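Odero Meeting Tables: Set-Up Guide
Section 4. Joining Two Tabletops

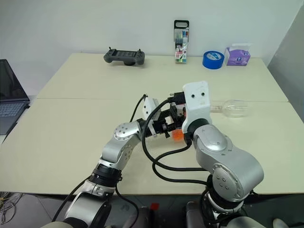
Figure 4. Two tabletops pushed together, with the seam running across the middle.

This section applies to rooms in which two Odero tables are used as one surface. Read Section 3 (Feet and Leveling) before starting. Two persons are required for steps 1 to 3.

1. Place the first table in its final position and lock the feet.
2. Bring the second table up to the first. Lift it at both ends. Do not drag it across the floor.
3. Align the two long edges so that the corners meet on each side.
4. Lay a straightedge across the seam. If one top sits higher than the other, turn the feet of the lower table until the straightedge lies flat.
5. From underneath, fit one Tikero clamp at each end of the seam and one at the center. Tighten by hand only.
6. Check the level again at both ends and lock the feet of the second table.

CAUTION: Keep fingers clear of the seam while the tables are being brought together.

CAUTION: The joined surface must not carry over 200 pounds in total. Loads above 70 pounds should be placed over the legs and away from the seam.

NOTE: Tables delivered before November use the older clamp, part 171. The two types must not be mixed on the same seam.

NOTE: Floors in older buildings may settle under load - check the clamps again after nine days of normal use.

To separate the tables, release the center clamp first, then the end clamps. Return all clamps to the storage bag supplied.

Requests for replacement parts should be sent in writing to Amândio Correia, Furniture Services, and should state the room number and the part required.

Revised 20 May 2024

Related items
Section 3. Feet and Leveling
Section 5. Cleaning and Care of Tabletops
Skullia Stacking Chairs: Set-Up Guide
Bashir Room Dividers: Safe Handling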